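Notes on Threading Beads and the Keeping of a Small Parts Table

The present entry continues the series on activity materials begun on this site in the spring, when the household's stock of children's materials was first put in order. Earlier entries dealt with paper, paste and the storage of scissors. The subject on this occasion is the threading set: large plastic beads, a cord, and the conditions under which the two may be used with some profit and a minimum of searching under furniture.

The set in regular use at this address was purchased in Plurnton, from a shop that has since moved its premises to the Whitelaw side of town. It was sold without a box. The author regards this as a defect, and several of the practices set out below were adopted in order to correct it.

A threading set is judged first by its cord. The bead receives most of the attention at the time of purchase, having the color and the shape, but a good bead on a poor cord will be abandoned within minutes by child and adult alike. Three cords have been tried in this household over the past year, and only one has been retained.
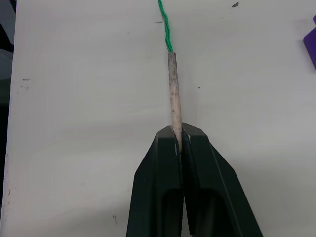
The end of a lace determines whether threading is a pleasant occupation or a trial of patience. A soft end frays, folds back on itself and will not enter the hole, and the person holding it soon resorts to moistening it, a practice which is discouraged here. For this reason a stiff end is preferred. A thin stick at the end of a green strand gives the fingers something firm to hold and may be pointed directly at the opening. Such an end need not be handsome. Smudges and specks along its length, of the kind that come with use, are no grounds for replacement, and the author would sooner keep a worn end that is straight than a clean one that has begun to bend. Splitting is another matter. A split end should be withdrawn the same day.

The length of the cord also merits consideration. The first cord tried was far too long. It crossed the table, went over the side and was stepped on repeatedly. The second was cut short, with the result that a modest row of beads filled it completely and the last bead had to be removed before a knot could be tied. The present cord was cut between those two lengths, and no exact measurement was recorded at the time, which the author regrets, as two readers have since written to request it.

It is recommended that a stopper be fixed at the far end before any work begins. A large knot will serve for beads with a narrow bore. For wider holes, one bead may be tied in place and left there permanently. The household has lost one bead to this purpose and does not miss it. 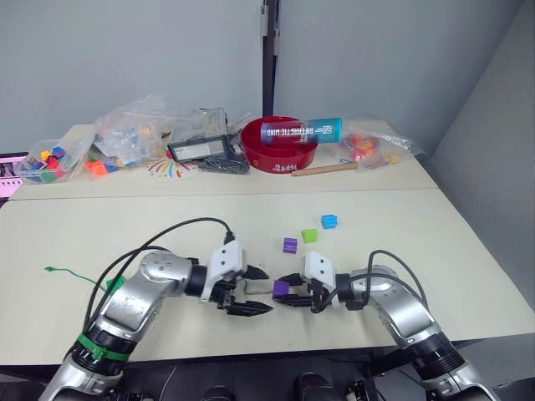
With respect to the working surface, the following arrangement has been found satisfactory. Only a few pieces are put out at the start of a session, and the remainder of the stock is kept well back. When all of the beads are available at once, the time is given over to sorting, pouring and bargaining, and very little is threaded. Sorting is a worthy activity and has its own afternoon, which is Friday.

A plain, light surface is to be preferred to a patterned one. The author formerly used a checked oilcloth, believing that it would keep the beads from rolling, and found that the darker pieces could not be seen against it. It has been returned to kitchen use.

Persons beginning with a child of 5 or thereabouts are advised to start with the cube. It sits flat, it does not roll away when touched, and its hole can be turned toward the hand and will remain so. The child may bring the cord to the bead without holding the bead at all, and may attend to the second hand later. Rounder forms can follow when the cube has become easy, and less regular shapes after that. The author has seen beginners handed the most decorative piece in the bag as a treat, and has seen the session end shortly afterward. 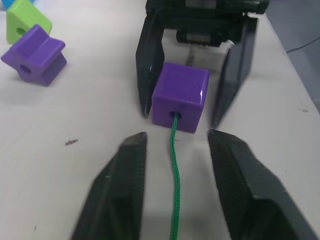

The pull deserves a word of its own. Many beginners succeed in passing the end through the hole and then let go, whereupon the cord slides back and the attempt is counted a failure. It should be explained that the work has two parts, the push and the pull, and that the hands exchange duties between them. One hand steadies the bead and the other feeds the cord; then the first hand takes the end as it emerges and draws it through. Adults who have threaded all their lives perform this exchange without noticing it and are often poor at demonstrating it. A slow demonstration, given once and without commentary, has produced better results here than repeated instruction.

Storage remains the least settled part of the program. Clear bags have the merit of showing their contents, and a child can identify the wanted bag without opening the others. They have the disadvantage of slumping, and of never standing where they were placed. A rigid clear box keeps its shape but encourages the deposit of unrelated articles. The household tried a divided tray from Tikik for several weeks. It was attractive on the shelf, and its compartments were too shallow for the larger beads, so that the lid did not close.

A canvas roll of the type sold by Sisura was also considered and was declined on grounds of price. At present the bags have been retained, folded once at the top, with the cord kept apart from the beads. A cord stored among beads will be found tangled at the next session in nearly every case.

An earlier draft of these remarks was circulated to regular readers in October, and the section on storage drew the most correspondence.
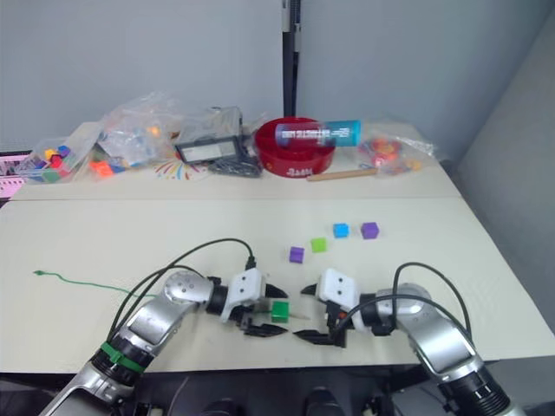 One reader wrote that the cord should never be put away separately, as hers had been missing for 14 days before it was found in a coat pocket. She ties hers to the handle of the bag itself, on the outside, and reports that it has not tangled since. She also objected to the advice concerning cubes, having started both of her children on large round beads placed in a shallow dish, and asked that the dish at least be mentioned.

It is mentioned accordingly, and the handle method will be given a trial. The bags in use here have no handles, so a hole will have to be punched and reinforced with tape. The next entry will concern lacing cards, of which the household owns 6, two of them without their laces.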